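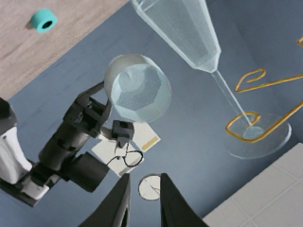 Simulated view past one gripper's fingers: a faceted glass cup held by the other arm, a stemmed glass on its side, and gold wire looped around its foot.

Keep the Clumsy Ones
Flora Paterson
13 January 2024

I have been meaning to write this since July, when Kittipong Yensuk and I had what I would call a disagreement and he would call a long lunch. The question was what to do with the ugly episodes. We had 600 of them by then, episodes I mean, all of two arms in simulation doing kitchen-ish things with cups and glasses and a mug tree, and 39 were ugly by anyone's standards. A gripper closes on air. A cup gets nudged sideways and has to be chased. The operator (very often me) stops dead for a while because she can't tell which side of the glass is the near side, and then goes in from an angle no sensible person would pick.

Kittipong wanted them gone. I wanted them kept, and I still do, and I'd like to set down why at more length than he let me have over the noodles.

Let me be fair to him first, as he's a careful person and his case is a good one. A system that learns by copying will copy what you give it. If you give it dithering, it will dither. He once trained a small policy on a set of my early recordings, and the thing had my pause in it! It would come in over the cup and hang there, exactly the way I do when I'm pushing my glasses up my nose and haven't got a free hand. It was funny for an afternoon, and then it was a problem, because a robot hanging over a cup has no glasses to push up and so no particular reason to ever stop hanging. He cut those recordings, trained again, and the pause went away. I can't argue with that and I'm not going to try.

Where I part ways with him is on what "clean" ends up meaning once you let yourself use the word. At first it means no pauses. Then it means no second tries. Then you find you're resetting the table whenever something lands in an awkward spot, and you do it without thinking, the way you'd straighten a picture in somebody else's hallway. By the end of a week you have 300 lovely episodes in which every cup is upright and facing you, and the arms go out and come back like people who have been married a long time. And what have you taught it? You've taught it what to do on a table that has been straightened by Flora.

We had a policy like that, which we called Pringle (the name came from what was on the desk that evening). On the arrangements it had seen, Pringle was a pleasure to watch. Then we shifted the starting spot of the mug tree a little and turned it, and Pringle went to where the tree used to be and let go of the mug in midair with great confidence. It had no idea how to be a bit wrong and then a bit less wrong. How would it? I had thrown away every example of anyone doing that.

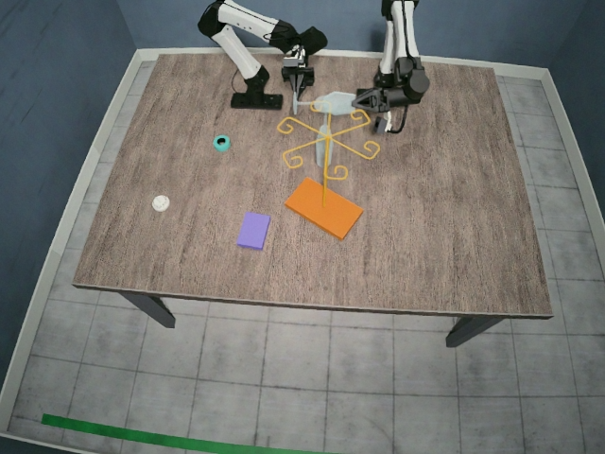 The mug tree is the thing that changed my mind, if I had to name one. Hanging a cup on a hook sounds like nothing. You do it at home with the radio on. Doing it through two grippers, though, you very quickly learn that the job isn't one motion at all, it's a string of small fixes. You come in low, you back off, you tip the cup, you find the cup is turned farther around than you thought, and you hand a little of the weight to the other arm and try again. Clear cups are the worst, in my experience, even in simulation, because the edge you are steering by sits right on top of whatever is behind it. If I cut every episode with a fix in it I'd have hardly any left of that task, and the ones left would be the lucky ones. I don't think luck is what we want to be teaching.

So my view is that the second tries should stay, and so should the odd tables, with things lying on their sides and bits and pieces about that have nothing to do with the job. I would even go looking for them. When I set up a session now I let the arrangement be drawn at random and I make myself take what I get, unless it's truly impossible, and I try to be stingy about what I call impossible. There was one I nearly skipped because I couldn't see how to get a gripper in. I gave it another go after tea and found a way in from the back, and it's one of the recordings I'm proudest of, though it looks terrible.

What I've given up is the idea that keeping them means treating them all alike. Kittipong was right about the pause and I was being stubborn. A pause while I scratch my ear is not information about cups. A miss followed by a recovery is. Those are two different kinds of ugly and they deserve two different labels, and for a long time our labels were "good" and "bad," which is on me because I made the spreadsheet. Now we trim the dead time at the start and in the middle, and we mark where a miss begins and where the recovery takes hold. If whoever does the training wants to lean on the recovery and ignore the miss itself, they can. If they want to throw the lot away, they can do that too, but they'll have to decide it, and it will be written down somewhere that they did.

That last bit matters to me more than I expected. Deleting is so quiet. A folder with 99 good episodes in it looks just the same whether it came from 99 attempts or from a great many more, and the person who picks it up next year will read it as the way the task goes. I've picked up folders like that myself. I spent most of a month wondering why I was so much worse at the work than the previous operator, and then found out she'd kept only her best. She was very nice about it, and said she wished she'd left a note.

I know storage costs something and so does labeling, and I know that a small team with a deadline will do the straightening whatever I say, because the straightened set trains faster and the number at the end looks better on the day it's shown. I've done it myself and will probably do it again. I'd only ask that the cut episodes be moved to a folder of their own, with a line about why. Ours is called Nullar, for reasons neither of us can remember, and Kittipong goes in there more than I do these days. Last week he pulled two back out.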